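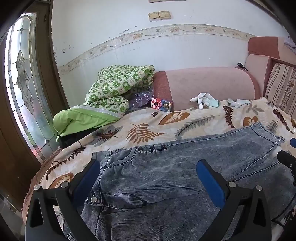

Folding Jeans on the Bed: Which Tips Hold Up

Every laundry page has a section on jeans, and most of them say the same things with great confidence. I have tried the usual advice for long enough to have opinions about it. Some of it works. A good deal of it seems to have been copied from one site to the next by people who keep their jeans on the back of a chair.

Fold on the bed?

The standard line is that you need a hard, flat surface. A table is fine if you have a clear one. Mine never is, so I fold on the bed, and the jeans come out the same. What does matter is pulling the blanket tight first. A rumpled blanket pushes creases up into the legs, and you end up smoothing the same spot over and over. A thin printed blanket is better for this than a quilt. Push the quilt up against the wall and leave it there until you're done.

Lay the jeans out full length if the bed allows. If the legs hang over the side, gravity drags the waistband toward you while you work, and then the halves never line up. Turn them sideways to the mattress, or start from the waist and bring the legs up last.

Button them first?

Yes. I doubted this one for years. An open waistband flaps about and gives you a lump at the top of the fold. Close the buttons, zip the fly if there is one, and push the pocket linings flat with your hand. Takes a few seconds. On a pair with several buttons or studs at the waist, fold so the metal ends up on the inside, or it will press marks into whatever you stack on top.

The fold itself

1. Shake the jeans hard, once, holding the waist.
2. Lay them face up and smooth from the seat down to the hems.
3. Bring one leg over the other. Match the outside seams and ignore the inside ones, which never match on any pair I own.
4. Tuck in the point that sticks out at the seat.
5. Bring the hems up to just below the waistband.
6. Fold in half again, or in thirds for a shallow drawer.

You'll find versions with eleven steps and a pocket tuck that is supposed to hold everything together. It holds until you take the pair underneath.

Rolling

Rolling is said to save space. In a suitcase I'll grant it. In a drawer, heavy denim rolled up is a log, and logs leave gaps. I measured nothing, but my drawer took the same number of pairs both ways and looked worse rolled.

Freezing

No. A freezer makes your jeans cold. If they smell, wash them or hang them by a window overnight.

Keeping an acid wash looking right

Pale, mottled denim hides lint and small stains well, so people assume it needs less care. The trouble is dye from other clothes. Pale jeans pick up color from a new dark pair easily, and the light patches go a dingy gray-blue. Wash them inside out in cold water with other light things. I tried the Etim denim wash for a month last August and could not tell those jeans from the ones done in the cheap stuff. The bottle says 18 loads. I got fewer, though I may pour heavily.

Vinegar in the rinse "to lock in the color" is another one I can't support. The color in an acid wash was taken out on purpose. There isn't much left to lock.

Drawer gadgets

I bought the Gresness folding board, which is a hinged plastic sheet meant to give you perfect rectangles. For T-shirts, decent. For jeans it's too narrow, and the legs slide off the flap. The Merthorpe dividers are better, but they assume a deeper drawer than most dressers have. The Flundton listing had 2,021 reviews when I looked, nearly all glowing, for what is a strip of cardboard with a fabric cover. A cut-down shoebox does the same job.

Bags and boxes

Out-of-season pairs are often sent to plastic bags. A thin bag is all right for carrying them to another room. For storage I don't like it, as any damp left in the waistband has nowhere to go, and the waistband is always the last part to dry. Feel along the inside of it and in the pocket corners before you put anything away. An old pillowcase works and costs nothing.

How many to keep in a stack

3 pairs high is my limit. Past that I pull from the middle and the stack slumps. If you have more, start a second stack beside it, or give a couple away, starting with whatever you skipped over this morning.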